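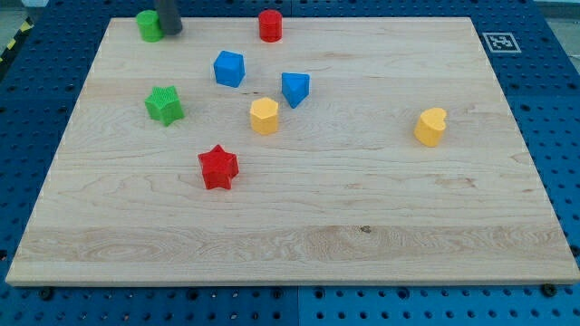 The gripper beside the green cylinder, with the fiducial marker to the right of the board.

Shape sorting with fewer demonstrations

Luzius Hämmerli's group at Plirkurau has finished the first test round of Mamard, its grasp policy for small printed blocks. Trained on 70 demonstrations, the policy picked the requested block in 318 of 612 trials. Stars and hearts accounted for most failed grasps. Poses are given relative to the marker. A second round, with four new shapes, starts in September.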